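From: Sabina Pathirana
To: house-and-table list
Subject: Re: [house-and-table] Wrapping stemware for a move

Laiba Virk wrote:

> Has anyone on here moved a lot of glasses and goblets without hiring
> people to do it? We leave for Cistton at the end of February and I have a
> cabinet of stemware from my aunt, plus the plastic goblets we use on the
> porch. My brother says newspaper is fine. My neighbor says newspaper is
> how she lost her gravy boat. Also, how much bubble wrap do I buy? The
> store had a 12-foot roll and a 400-foot roll and nothing in between, and
> the big one wouldn't go through my car door.
>
> Laiba

Laiba,

Get the big roll and leave a window open on the drive home. I bought the little one for our move out of Etitberg and it did one lamp and part of a colander.

Your brother is right that newspaper works. It also prints itself on everything, and I spent my first evening in the new kitchen washing the box scores off the dessert plates. For stemware I'd use plain packing paper inside the bowl, a twist of it along the stem, and then bubble wrap over the lot. Bubbles face in. Irfan Cheema will write to say they face out. He has been writing to say so for years and his glasses get there too, so do what you like.

Clear the biggest table you have before you cut anything. Bubble wrap does not lie flat. It has been on a roll its whole life and wants to go back, and the corner you just smoothed will come up and fold itself over while you look for the tape. I lay out two spreads at once, one to wrap on and one waiting, and stand the roll at the back. If you have a dark, shiny tabletop, put the scissors and tape on a chair. I lost the same pair of scissors 3 times in one afternoon under plastic I could supposedly see through.

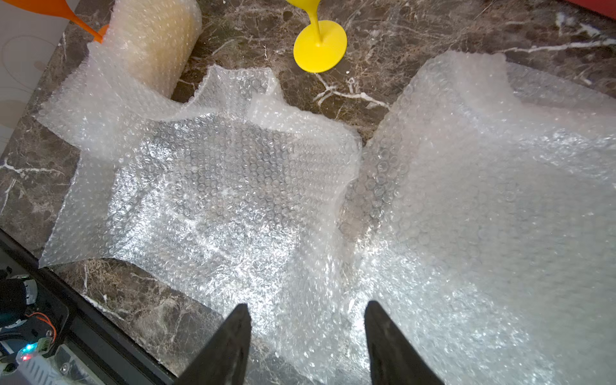 Cut your pieces bigger than you think. For a goblet I want enough to go around twice, with a good handful left to tuck under the foot. The foot is what goes. People fuss over the rim and then stand the thing in the box on one thin layer and a prayer. Tape plastic to plastic and fold the end of the tape over, or you'll be at it with your teeth in Cistton.

As for the porch goblets, they're plastic. They have presumably survived your porch. Still, they scratch, and a scratched one looks like it came out of a dishwasher fire, so give them a single turn each and put them in the top of the box. Noman wrapped ours as if they were going to the moon and then packed my grandmother's cake stand in a beach towel. We are still married.

Don't stack stems on their sides, whatever the box says. Upright, snug, with crumpled paper in the gaps. Shake the box a little before you close it. If it talks back, open it up and add paper.

Iqra Pirzada has a stack of divided cartons from when she sold her stock at the Kazmi market, and she wants them out of her hallway. Write to her directly. She counted 197 of them once and has regretted telling us ever since.

I kept all my used wrap, by the way. It's in the closet under the stairs in a bag the size of a calf, and you can have it if you come before the weather turns. Some of it is flat in patches. My nephew visited.

Sabina

Recent messages on this list
Re: Flidar casserole lids, do they crack?
Free to collect: divided cartons (Iqra Pirzada)
Bubbles face OUT (Irfan Cheema)
Getting tape residue off a cabinet door
Re: Re: Who has the long folding table?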